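## Setting up bins for returned bubble wrap bags

Use one large bin for the bags and keep an empty one next to it. Leave a clear lane on the floor, marked with cones.

1. Sort the bags by colour before they go in.
2. Lay flat bags together in overlapping layers. Crumpled ones can go behind.
3. Keep clear plastic bags in a separate bin.
4. Stand a cone on each side of the lane. 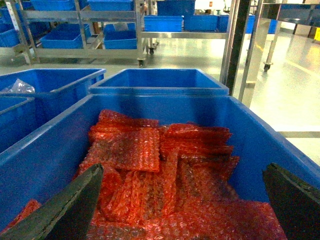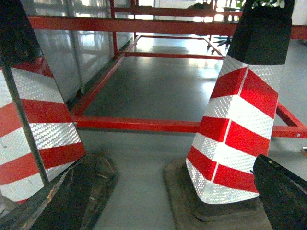 **How full should a bin be before it is swapped?**

Swap it when the bags reach 3 cm below the rim – any higher and they slide out when the bin is lifted.

At Sisbridge we work in batches of 40 bags, with 20 minutes set aside for each batch. Write the batch number on the sheet, then take the full bin to bay 251. Wipe the cone bases on Fridays. Spare cones are ordered through Kevser Güler.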